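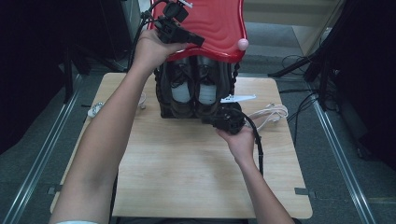
The Skutura rules are a set of good-practice rules for recording household handling tasks, the kind of recordings used to teach robot arms how to deal with everyday objects. They were first written by Urmila Bhardwaj and Sushil Uniyal for the Prekell workshop, and are now used well beyond it. Their reach is wonderfully broad for such a plain text: the rules cover tables, sleeves, lighting, cables, hand tools and the naming of objects, all in 26 numbered points. Cables get more attention than anything else. A tabletop can easily hold a black plug in each hand, a white cable lying to the left and another coiled to the right, and the rules ask that every one of these be listed in the session notes, whether or not it plays a part in the task. A cable that belongs to the task is called "live to task"; all others are "standing."

Background

Before the rules, each group at Prekell kept its own notes, and the notes rarely agreed. One group's "bag" was another group's "holder," and a pair of shoes might be logged as one object on Tuesday and two the next day. Bhardwaj collected 479 of these old session notes and went through them by hand, marking every place where two readers could come away with different ideas of what had been on the table. Uniyal, who had worked on safety labels at Khurana, turned her marks into draft rules. The first draft had 24 points. Two were added in February, both on footwear.

Main points

The rules are grouped by stage. The setup points deal with the work surface, which should be level, fixed to its supports and large enough that objects can be set down without overhanging. Pale, even-grained tops are recommended but not required. Stands should be placed so that a person can step back from the table without looking down, and floor cables should be gathered at the base of the stand they serve.

The handling points are the best-loved part of the text, and deservedly so! They ask the operator to work at the pace of ordinary life, to finish a movement once it is begun, and to let a clumsy grasp stay in the record. Point 11 is quoted often: "A fumble is data. Log it and go on." Operators may use bare hands, a hand-held gripper or one of each, but a change from one to the other has to be noted with its time.

The naming points set out how objects are described. A name should come from what can be seen, with a guess marked as a guess. An object made of several parts keeps one name until a part is taken away from it.

Footwear

Shoes have a section to themselves, and it is a delight to read. They are soft in one place and stiff in another, they come in pairs that have to be kept straight, and the opening offers a gripper an edge that bends when pressed. The rules call for the opening to be approached from above or from the heel side. Buckles, bows and other trim must be named in the notes, as they can catch the light or snag a fingertip. Dark shoes and light shoes should share a session where possible - a mix shows up lighting faults early.

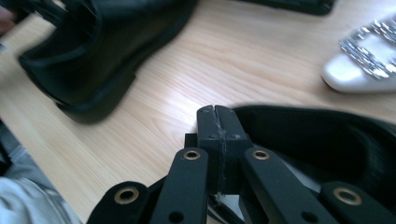
A hand-held gripper at the opening of a black shoe, with a white buckled shoe at upper right.

Gripper care

Fingertip blocks are checked before each session for scuffs, loose fibers and old tape. Wear is allowed, provided it is written down. The pivots on the linkage arms are wiped and moved through their full travel, and any stiffness is reported before work starts.

Use

The rules have been taken up by 121 groups, most of them small. Porurer, which trains operators, teaches them over two mornings and has added a short sheet on long sleeves. Groups are free to drop any point that does not fit their work, as long as the dropped numbers are listed at the top of the notes.

See also: Session notes; Object naming; Gripper maintenance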